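# Line drying, hard water and stiff cotton

Our well is on the Karkau side of the ridge, and the water comes up with a hardness of 19 grains per gallon. I have been line drying everything since the dryer quit in June, and the cotton has been coming in like cardboard. I spent a few weeks on the problem and am writing down what I did, mostly so I can find it again.

There are two separate causes and they get mixed up a lot. The first is mineral residue. Calcium and magnesium react with soap and leave a film on the fiber. The second happens even in soft water: cotton holds a little water at the fiber surface, and as it dries in still air, neighboring fibers stick to each other through that bound water. A tumble dryer breaks those contacts as they form. A clothesline in calm weather does not.
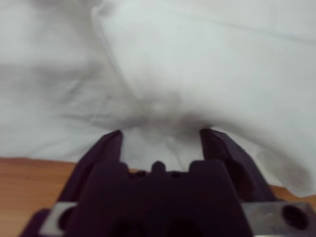
Stiffness is hard to measure at home. Labs use a cantilever test, where a strip is pushed off a ledge until it bends under its own weight to a set angle. I cut strips from an old pillowcase and did a crude version with a ruler and the edge of the counter, but the hem threw the readings off. For day-to-day purposes the shape of the folds tells me enough. Cotton with a lot of residue tends to break into straight, sharp creases when it is dropped on a table, and softer cloth settles into broad, rounded folds like those on the white one above. Weave and weight matter too, so I only compare a cloth with itself.

The changes, in the order I made them:

1. Switched from Jisberg soap flakes to Vusow, a liquid detergent. Soap makes scum in hard water, detergent mostly does not.
2. Added washing soda at the start of the wash. It precipitates the calcium, so it has to go in before the detergent.
3. Added a second rinse.
4. Moved the line from behind the shed to the open corner by the Abdella fence, where there is wind most afternoons.

The move made the largest difference, which I did not expect. Towels on the old line were stiff whatever I did to the wash. On the new line they are acceptable on a breezy day and poor on a calm one.

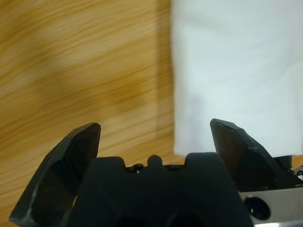 Shaking helps for the same reason wind does. I snap each piece hard before hanging it and again when it comes down. For towels I also go out and shake them once when they are nearly dry, then leave them another 15 minutes.

I tried white vinegar in the rinse, 100 mL per load. It dissolves some carbonate and the towels did feel less gritty, but I stopped because of the rubber door seal. I have not tried fabric softener, since it coats the fiber and I want the towels to absorb water.

Next on the list is a softener on the cold line. The resin units I have looked at need regular salt, and the discharge would go into our septic field, so I am still reading about that.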